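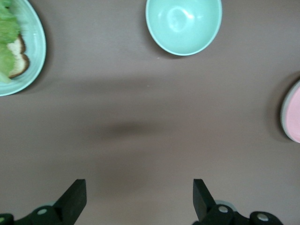 Skarketti wrist kit stops above open table and reports "object in path"

Mar 25, 2018
Opened by Hatice Tekin, Carhuamaca test kitchen, Stustlow site
Assigned to Maritza Benavides, Clullard support
Product: Skarketti two-finger gripper with wrist camera, table-service package
Priority: normal
Status: resolved, documentation change pending

Original report

The arm is set up for the plate-to-plate job in the table-service package. The job picks a slice of bread from a green plate and puts it down on a pink plate. A lettuce leaf shares the green plate with the bread, and a green bowl stands between the two plates at the far side of the table. The tabletop is plain brown-grey and has no markings on it.

On the way down from the hover pose the arm halts with the fingers open and nothing in the grip. The panel shows "object in path" and the job waits for an operator. Pressing Resume brings the same message back. Pressing Skip lets the arm carry on to the pick, which then completes as normal, so the grasp itself doesn't seem to be at fault.

The stop doesn't happen every time. It's frequent in the morning and rare once the blinds on the long side of the room are down. The hover height is the one the setup assistant gave us, 140 mm above the table. We haven't changed it.

Already tried before opening this:
- Restarted the controller and the camera service.
- Wiped the camera window with the supplied cloth.
- Swapped the pink plate for another of the same kind.
- Reran finger homing. It passed.

The gripper has done 4,000 cycles according to the counter. I mention it because the manual asks for a linkage check at that point, and we haven't done that yet. Please tell me if it could be related.

Hatice Tekin

Reply from support

Thank you for the clear report. The behaviour after Skip is useful to know. It suggests that the path check is stopping the arm and the pick planner is content.

Please send the following:
- The event log covering at least one stop.
- The saved camera still for the same stop. It's stored next to the log with a matching name.
- The path check settings page, exported as text.
- Whether the room lights are directly over the table or to one side.

Don't alter the hover height yet. The linkage check is due and should be done, but play in the linkage would show up as a finger position warning. It wouldn't produce this message. I'll keep the two things apart in this ticket.

Maritza Benavides

Update from customer

Log, still and settings attached. The ceiling lights are overhead and a little behind the arm. There are windows to the left as you stand at the arm base.

Extract from the log, trimmed to the relevant lines:

path_check: started, source=wrist, mode=standard
surface: plane fitted, confidence high
surface: background model loaded from setup
region: dark area, class=unknown, edge=soft
region: overlaps approach corridor
path_check: hold, reason=object in path
gripper: open, grip empty
operator: resume
region: dark area, class=unknown, edge=soft
path_check: hold, reason=object in path
operator: skip

I've looked for something on the table at that position and found nothing there. We did have a small white speck near the bowl, which I took to be a crumb. Removing it made no difference.

The settings page says "background model: setup". I don't know what that refers to and couldn't find it in the manual.

Hatice Tekin

Reply from support

The dark area in the log matches the soft shadow in the middle of the table. It lies between the open fingers and the bowl and has no hard edge anywhere, which fits "edge=soft". There's also a broader, paler band of shading running across the table between the green plate and the pink plate. The log doesn't raise a separate region for that one.

The white speck can be disregarded. It's well below the minimum region size.

On the background model: during setup the camera records the bare table and keeps the result as a reference. Standard mode compares each new still against it. If the lighting has changed a good deal between setup and use, a shadow can differ enough from the reference to be raised as a region. A region of unknown class inside the approach corridor always leads to a hold. That last part is intended and can't be switched off.

The manual does cover this, but under "Preparing the table" and using the term "reference surface". I agree that it can't be found from the wording on the settings page.

Two questions:
1. What time of day was setup carried out, and were the blinds up or down?
2. Has the arm, the table or any lamp been moved since?

Maritza Benavides

Update from customer

1. Late afternoon, blinds down.
2. The table has not moved. The arm has not moved. A lamp on the shelf behind the arm was replaced after setup with a brighter one. I hadn't thought of it as part of the installation.

Hatice Tekin

Reply from support

That lamp is a likely contributor. With a light behind the arm, the wrist and gripper will throw a shadow forward on to the table, and it will travel with the arm as the arm comes down. A new reference recorded with the arm parked won't contain it, so repeating setup alone may not be enough.

Please carry out these tests in the order given, with the blinds up. Leave the dishes as they are. Note the result of each before going on to the next.

Test A. Switch off the shelf lamp only. Run the job.

Test B. Switch the lamp back on. Go to Settings, Path check, Background model and choose "Record again". Clear the table fully first, then put the dishes back. Run the job.

Test C. Keep the new reference. Change Mode from "standard" to "standard with shadow test". Run the job.

Do three runs for each. If a hold comes up, press Stop and send the arm back to the hover pose. Please don't use Skip during the tests, as it suppresses the path check for the rest of that run and the log becomes difficult to read.

Regarding Skip in normal use: it should be used only after looking at the table. It doesn't mark the region as safe. It ignores everything in the corridor until the job ends, and that includes a hand.

Maritza Benavides

Update from customer

Results with the blinds up:

Test A, lamp off, old reference. Hold on one run, the others clean. When the hold came it was later in the descent than before.

Test B, lamp on, new reference. Hold on every run. Position much the same as in the first report.

Test C, lamp on, new reference, shadow test on. No holds. The descent is visibly slower and there is a pause just before the pick that wasn't there previously.

Is the pause expected? Our operators will ask. I've told them about Skip. Several of them had been pressing it as a matter of routine, so thank you for the warning.

I also did the linkage check in the meantime. One bolt on the right-hand side took a slight turn before it reached the marked torque. The others were fine. Homing repeated afterwards and passed.

Hatice Tekin

Reply from support

The results agree with the explanation. Test B shows that the reference can't account for a shadow that moves with the arm. Test C shows that the shadow test can.

The pause is expected. With the shadow test on, the controller takes a second still after a small sideways move of the wrist and compares how the region has shifted. A shadow cast by the gripper moves differently from a thing standing on the table. The pause is the time taken for that comparison. It can't be shortened in the present release. The slower descent comes with the same mode and can be set back under Motion, Approach speed, if your risk assessment permits.

One limit to be aware of. The shadow test works on soft-edged regions only. A thin, flat, dark item with a blurred outline to the camera could in theory be treated as a shadow. For the bread job this shouldn't arise, but I'd ask you not to copy the setting to a job which uses dark napkins or mats.

The bolt is unrelated to the hold. Please check the same one again at the next service interval, and tell us if it turns again. We'd replace the joint under the service agreement.

Maritza Benavides

Update from customer

Shadow test left on. The shelf lamp has been moved to the wall beside the arm, where it throws less on to the table. Reference recorded again after the move, blinds up. We ran the job through the morning with no holds.

With the blinds down I got one hold. The log gives it as "edge=hard", and the cause was the lettuce. It had slipped partly over the rim of the green plate after the bread was lifted out. I consider that a correct stop.

Two requests for the record:
- The settings page and the manual should use the same name for the reference.
- The setup assistant should ask whether any lamp stands behind the arm.

Happy for this to be closed.

Hatice Tekin

Closing note

Cause: shadow of the wrist and gripper falling within the approach corridor, made stronger by a replacement lamp behind the arm and by daylight not present at setup.

Fix: shadow test switched on, lamp moved, background model recorded again. No parts replaced. No software update issued.

Follow-up: both requests passed to the documentation and setup teams at Clullard. The term "reference surface" will be dropped from the manual in favour of "background model". The lamp question has been accepted for the setup assistant but has no release assigned.

The ticket can be reopened by replying to it.

Maritza Benavides

Related tickets
Skarketti: finger position warning after linkage check
Skarketti: "surface: plane not fitted" on a glossy table
Background model lost after controller restart
Bread slice folds when fingers close at default force
Wrist camera window: which cloths and cleaners may be used
Skip button greyed out for operator accounts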